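3.2 Household produce survey

Data from the Dekberg households only, Whitlock is handled in 3.4. We left paper diaries with 67 homes and asked whoever did the shopping to write down each piece of fruit bought, eaten, given away or thrown out. Diaries ran 14 days. Total entries after cleaning: 2,266. Du Plessis did the coding, second pass by the first author, disagreements settled over the phone.

Main problem was storage. People wrote "kitchen" for everything. Table, counter, windowsill, all the same word. We went back and asked again by mail, got 111 usable replies across both rounds (some homes answered twice, we kept the later one).

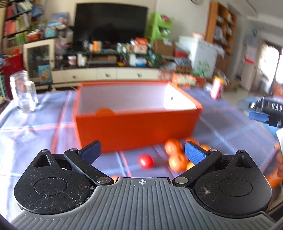
Figure 4. Oranges-colored fruit and a tomato on a table, with an open box.

Waste was highest for fruit bought in bags. Loose fruit did better in nearly every home, even where the shopper said they bought too much. Price didnt seem to matter, at least not in the range we saw. Larger homes wasted less per person, same as in the earlier Grukum diaries, though those ran in summer and ours in March so the match may be luck.

Two weak spots. Diaries kept by one person miss what the kids eat. And "thrown out" got used for compost in some homes and not in others; we left these as written. See Table 5 for the split.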